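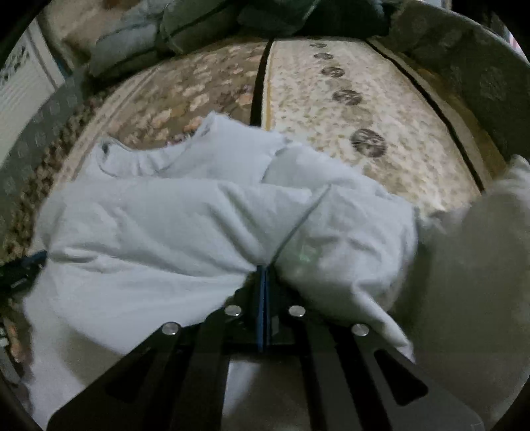 White cloth on the patterned rug.

So I've given up fabric softener, and I have opinions about it now. It started in June when I finally read the back of the bottle of Covby I'd been pouring into every single load for years (years!) and saw that it said not to use it on towels. I had been using it mostly on towels. That was the whole reason I bought it.

My neighbor Leonidas Liapis used to run the laundry at a small hotel, and when I told him about this over the fence he made a face like I'd confessed to putting ketchup on birthday cake. He said softener leaves a coating on cotton and the towels stop drinking up water. I went inside and tried drying a cereal bowl with my favorite bath towel and the water just sort of slid around in there. Point to Leonidas.

His fix was to wash everything hot with a cup of plain white vinegar and no detergent, then wash it again with half the detergent I'd normally use. I did the bath towels first, then the kitchen ones, then the pillowcases while I was on a roll. The house smelled like a pickle jar until bedtime. My husband asked if we were canning something.

The first batch came out a little stiff and I almost went crawling back to the Covby. But I gave them a good hard shake and put them through a short tumble, and by the third wash they felt like the towels at my grandmother's house, kind of nubby and rough in a good way. And they dry you! I'd forgotten a towel could do that in one pass.

A few things I've changed since then. I hang more stuff outside, on the old Skerkell line that came with the house and had been holding up a bird feeder. I don't cram the machine full anymore, which means more loads, which I resent. And I fold right away, or at least I tell myself I'm going to – most evenings the pile sits there until I need something out of it.

I still haven't figured out sheets. I iron the top edge of the flat one because my mother did, and the fitted one gets balled up and shoved in the closet. I've watched the folding videos. I've tucked the corners into the other corners. I get to the end and I'm holding a ball.

Oh, and several of you asked about wool dryer balls. I have 3 of them and they're fine. They're loud, the dog wants them, and I can't tell if they do much. If you've had better luck, let me know in the comments, and tell me what you do about static, too. Next time I'm going to try getting the yellow out of Leonidas's old linen napkins, which he has trusted me with, so wish me luck.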